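Darnis Opens Second Mending Room in March

Darnis, the clothing and blanket repair service, will open its second mending room in March, in the former Dervishi drapery building. The building dates from 1867 and has been closed to the public for several years.

The new room will take in wool blankets, coats, knitwear and children's clothes. Customers can drop items off at the front counter or book a time to sit down with a mender and learn to do the work themselves. Small jobs such as loose hems and missing buttons will be done while people wait.

Darnis repaired 3603 items last year, and 1055 of those were blankets and throws. Demand was heaviest over winter, when the wait for a finished repair stretched to three weeks.

"We had a backlog by June and it didn't clear until spring," said Gebhard Moser, manager of Darnis. "The second room gives us proper bench space and somewhere dry to store things. It also means people on the east side of town don't have to catch two buses to drop off a jumper."
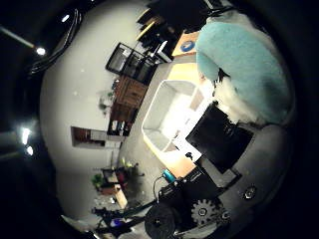 Prices will be the same at both locations. Thread and patching fabric are included in the cost of a repair, but zips are charged separately. Items should be washed before they are brought in.

Zomon is supplying the shelving and Sketier has fitted the lighting. The upper floor will stay closed for now -- the stairs still need work.

Bookings for the learn-to-mend sessions can be made at the counter of the existing Darnis room.

ENDS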